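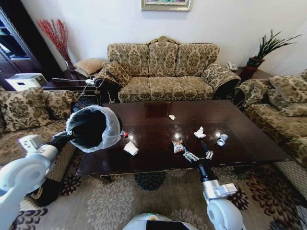

What order do you clear a coffee table in if the top is glossy dark wood?
Cups first, then wrappers and tissue, then caps and paper scraps, and the cloth last.

Thread on the routine, since the polish keeps coming up in replies. 1/28/23

1/ Bring the bin to the table. Carrying items across the room one by one is where drips land on upholstery, and damask does not forgive cola. A small bin held at the table edge covers a normal evening's litter.

2/ Liner: fold it well over the rim before you start. A liner that only just reaches will slide in under the first cup. I use the Zulel small roll. The Covow ones are thicker but too short for my bin, 7 inches across the mouth.

3/ Cups on their sides go first. Pick up by the rim, keep level, tip over the bin. Paper cups get the same treatment as plastic. If there is a puddle, blot it. Do not wipe it outward.

4/ Snack packets: pinch the open end shut before lifting. Salt and crumbs are abrasive, and most of the fine scratches on my top ran outward from where people eat.

5/ Bottle caps: lift, never slide. The crimped edge on a metal one will mark a polished finish in one pass. Plastic is less of a risk. Same habit for both.

6/ Tissue next, then paper scraps. Small white bits are easy to find on dark wood from a low angle, facing the window. Same angle shows rings.

7/ Crumbs: soft brush into a folded card. Then a barely damp microfiber, then a dry one, with the grain. Any inlay gets its own pass, with the seam brushed out first.

Polish: Bisoter, thin coat, every 6 weeks. I was doing it weekly and got a haze that took 19 days of dry buffing to clear. Durán wax also works but needs longer before you can put a glass down.

Someone asked about vacuuming the sofas before or after. After. Brushing the table always throws a little onto the seat cushions.

Coasters are a separate thread.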